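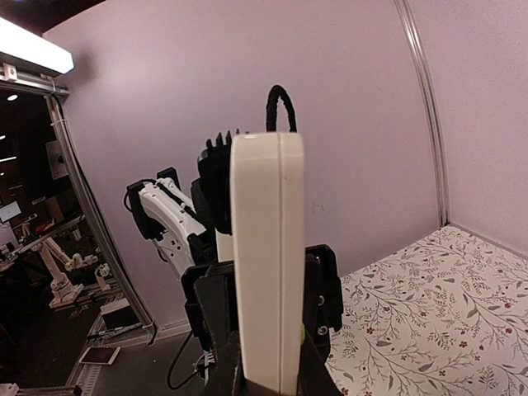

Home Future Students Offers Campus Life Contact

Filed under: Offers and enrolment

Deferring your offer: frequently asked questions

So you've got an offer from Grollutside and you're thinking about taking a year before you start. Great! We love meeting students who come to us after a year of picking fruit, working at the servo, looking after a grandparent or learning to surf badly. The questions below are the ones we hear most over summer, and if yours isn't among them, please get in touch (contact details are at the bottom).

Can I defer any course?

Most undergraduate courses can be deferred, including all the arts, science and education degrees. The exceptions are nursing, the diploma of music performance and anything you were offered through audition, where places are set fresh each year. Your offer letter will say "deferrable" next to the course name if you're in the clear.

How long can I defer for?

One year is standard. You can ask for a second, to a maximum of 2 years in total, but you need to apply again before the first one runs out. Mid-year starts are possible in plenty of courses too, so if you only want six months off, have a look at the July intake before you lock anything in.

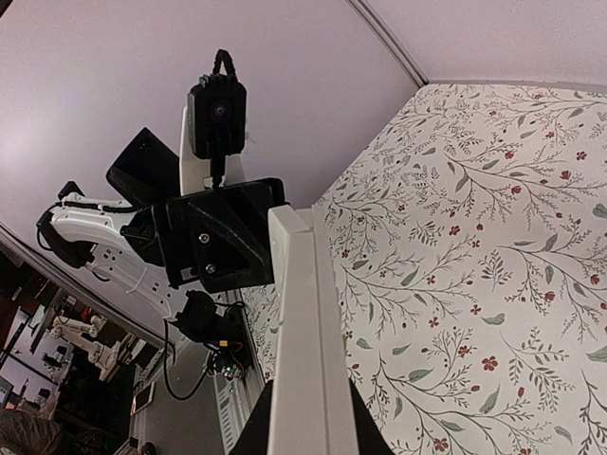

Do I have to accept my offer before I can defer it?

Accept first, then defer. Log in to the student portal, accept the offer, and the deferral option will appear on the next screen. Fill in form 3022 and submit it by the acceptance date on your letter. It takes a day or so for the status to change, so don't panic if it still says "pending" when you check that night.

Does deferring cost anything?

There's no fee for the first year. A second year carries a $20 administration charge, payable when you apply.

What happens to my scholarship?

It depends on which one you have:

1. Heiskanen Regional Scholarship: held for you for one year, no extra paperwork. Enjoy the time off!
2. Mavska Bursary: can't be held, but you're very welcome to apply again for the year you start, and lots of students do.
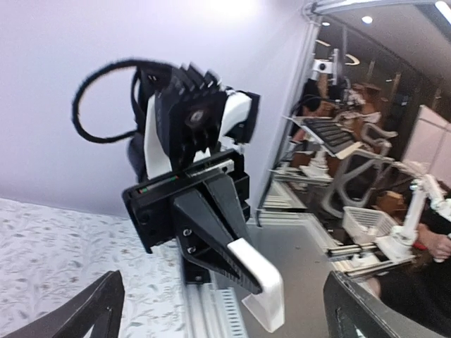
3. Faculty prizes and one-off awards: ask the faculty office before you defer, as the rules are different in each one.

Can I study somewhere else while I'm deferred?

Short courses are fine, and so are TAFE certificates, first aid, barista training, language classes and the like. If you enrol in a degree at another university your deferral will lapse, and you'd need to apply to us again as a transfer student. Not a disaster, just a different process with different dates.

Will I still get a room in college?

Rooms aren't carried over, so you'll apply for Stiltano Hall in the spring before you arrive, along with everyone else. Applications open in September. Deferred students get the same priority as school leavers, and the hall is a fantastic place to land if you've been away from study for a while. Breakfast alone is worth the walk up the hill.

I've changed my mind and want to start sooner. Is it too late?

Come and talk to us! If it's before the end of week one and your course still has places, we can usually switch you back. After that, your next chance is the July intake.

How will I know when it's time to enrol?

We'll email you in November with your enrolment instructions. Please give us a personal email address, because school accounts get switched off and messages vanish with them. If you've heard nothing by the first week of December, check your junk folder and then ring.
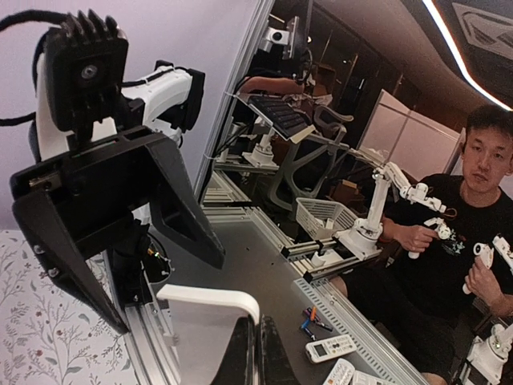

Grollutside Admissions and Student Transition Team

We answer the phones from 9 am to 4.30 pm and run drop-in chats at the front counter all through January. A chat is 20 minutes, you don't need to book, and parents and friends are welcome to tag along. Bring your offer letter if you can find it. If you live a long way out, email us and we'll ring you at a time that suits, including after your shift finishes.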